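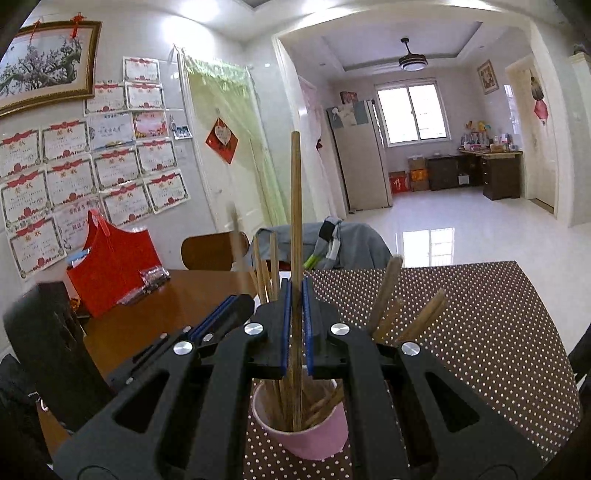 Search the notebook Go Advanced Clear

July 13, 2019
Posted by Wayne Holroyd

Chopstick cup, dining table setup. Continued from the May entry on storage of wooden utensils.

Purpose today was to settle how the everyday wooden chopsticks should be kept on the table, and whether the pink cup is good enough for the job or should be replaced by the taller Prerkdale holder. Secondary purpose was to check the polka-dot cloth as a surface for sorting.

Stock: wooden, mixed, mostly Talinent lot 496. A few older ones are still in circulation from before the lot. The older ones are darker and a couple have ends worn to a different profile. I did not remove them. They go in with everything else in normal use, so they stay in for this.

Lot 496 length is 210 mm nominal. The cup is 92 mm deep inside, measured with a steel rule to the lowest point. That leaves more than half of each stick above the rim. Center of gravity of a single stick is above the rim when it stands vertical, and it will always fall to one side unless the bundle holds it up.

Observations, full bundle:

Sticks lean outward in whatever direction they were dropped. Nothing in the cup keeps them parallel. With the whole bundle in, the ones at the middle stand close to upright and the outer ones fan over the rim. Pulling one out of the middle drags its neighbors for the first few centimeters, then they let go. Pulling one off the outside moves nothing.

Putting one back is easiest held high on the shaft, straight up and down, and lowered past the rim before letting go. If it is released early it catches on the top of another stick and slides off onto the cloth. If it goes in at an angle it wedges across the bundle and the next one will not reach the bottom.

Observations, cup emptied:

Sticks laid out on the cloth in front of the cup. Cup left standing in place. The cup alone is light, and I would expect it to go over from a careless sleeve. The first few sticks back in are the worst case for tipping. They all lie against one side of the rim and the load is off center until there is something opposite to balance it.

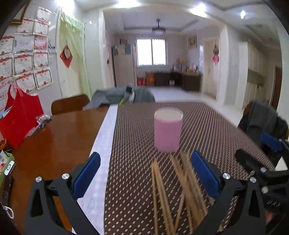 Notebook 4 / p. 80

Surface. Two are available on this table: the bare glossy wood on the left, and the brown cloth across the rest, with the long white runner along its left edge. Tried sorting on both.

On bare wood the sticks roll. The square-section part stops them, but the rounder part turns freely and a pair will separate by itself if the table is bumped. They also make a lot of noise. On the cloth they stay where they are put. A loose pile can be spread with the flat of the hand and the individual sticks keep their position well enough to pair by color.

The cloth has one drawback, a tendency to ruck up when a stick is pushed along it tip first. Lift, do not push. Khúc suggested pinning the far corners. Did not try it, the table is used for meals and clips would be in the way.

The runner is left clear. It is Wison stock and the finish marks if anything oily sits on it. No utensils on the runner. Bag and packets stay on the bare wood side, where they were already.

Orientation. Compared eating ends up with eating ends down.

Ends down: anything left at the bottom of the cup is in contact with the part that goes in the mouth. Residual water also collects there. After washing and a short air dry I still got a damp spot on paper towel from the cup bottom.

Ends up: water runs toward the handle end, which tolerates it better. The eating ends are exposed to hands when someone reaches in for a pair. The bundle is also more top-spread, as the thinner ends do not pack against each other.

Decision: handle ends up for the table, after full drying. Eating ends up only on the drying rack by the sink. Two different rules for two different places is a nuisance, but the cup has no drain holes and I am not going to drill it.

Capacity. The useful limit is when a stick can no longer be dropped to the bottom without twisting. The present bundle is under that. Adding the spare pack from the drawer would put it over.

Prerkdale holder, for comparison: deeper, divided down the middle, heavier foot. The divider fixes the lean. It is too tall to see over when seated, and the slots are narrow enough that cleaning needs a bottle brush. Returned to the shelf.

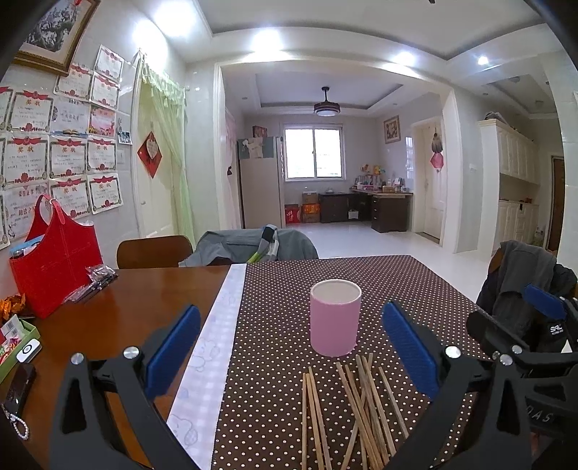 Can chopsticks go back in the cup straight after washing?

They should be dried completely first, lying flat with air around them, as a closed cup holds moisture at the bottom and the wood will darken and start to smell.

Procedure as it stands:

1. Cup on the cloth, well in from the edge.
2. Lay sticks flat in front of the cup, all pointing the same way.
3. Check each for splits and raised grain. Run a thumbnail along it. Anything that catches goes out.
4. Load one at a time, vertical, alternating sides for the first few.
5. Wipe cup rim.

Step 4 is slow. It can be done by the handful once there is enough in the cup to keep it steady, though crossed sticks are likely and have to be pulled again.

Open items:

- Sand or discard the grayish older stick. Leaning toward discard.
- Felt disc for the cup bottom, for noise. May hold water. Test before using.
- Recheck lot 496 for darkening at the next full wash.
- Ask Khúc whether the brown cloth can go in with the regular laundry.

W.H.

Recent entries
Drying rack spacing, wooden utensils
Storage of wooden utensils, part 1
Table runner, oil marks and removal
Oiling schedule for spoons and spatulas
Prerkdale holder, first look
Drawer inserts, measurements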